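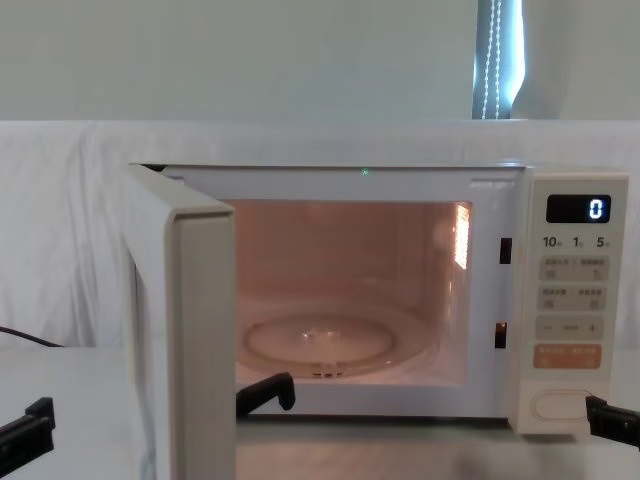 Bouchra Zaki says a microwave that hums, lights up and turns the plate must be heating properly. It needn't be. The lamp, the fan and the turntable motor can all run with the magnetron producing very little. The only useful check is a measured load of water.

2/ The test, as I've done it at the flat in Sastville for years. You need a litre jug that is safe for microwaves, a kitchen thermometer and a clock. Weigh in 1000 g of cold tap water. Not from the fridge, and not left standing by the hob.

3/ Stir, take the temperature, write it down. Jug in the centre of the plate, full power, 2 minutes. Take it out, stir again with something plastic, read again within a few seconds. The second stir matters. Top and bottom of the jug can differ by several degrees.

4/ Arithmetic. A litre of water takes 4186 joules per degree. Divide by 120 seconds and you get 35 watts per degree of rise. So a rise of 20 degrees is 700 W into the water. The jug takes a bit too, so the true figure is slightly higher.

5/ Compare that with the output rating on the back plate, and not the input rating. People mix these up constantly. Input is what it draws from the wall and will always be the bigger number.

6/ Mine is a plain white one on the worktop, glass plate, door hinged on the left, orange start button. I got 19 degrees last August and 18 on Fri 9 May. That is 665 W and 630 W. A one-degree difference is inside the error of a cheap thermometer, so I draw no conclusion from it.

7/ Two things that spoil the result: an extension lead with a kettle on it, and running the oven hard just before. Let it cool for half an hour. Mains voltage sags in the early evening round here, so I test mid-morning.

8/ Bouchra again, asking if a mug would do. It will heat up, but a small load absorbs less of the output and loses more by evaporation, so the figure comes out low. Use the litre.

9/ While the door is open, look at the plate support. If the glass sits off its drive piece it will rock or stop, and you get one scalding edge and one cold one. That gets blamed on low power more often than it should. Lift the plate, wipe the floor under it, seat it again.

10/ Then the latch slots at the side of the opening. Wipe the surround with a damp cloth, no spray. Crumbs collect on the lower edge. If the door feels slack or needs a push to start, stop using it and get it looked at. Don't take the case off – the capacitor inside can hold 2000 volts or more after it's unplugged.

11/ Somebody at Rinent told a neighbour of mine that a cup of water left in overnight "resets" the oven. It does not. It makes the cavity damp.

12/ Jug is a Dronwood, the one with the thick handle. Thermometer is a Shen probe, resolution 0.1, accuracy one degree, so ignore the decimal.

13/ If you try it, post start temperature, end temperature and rated output. Watts on their own are no use to me, I can't check the sum.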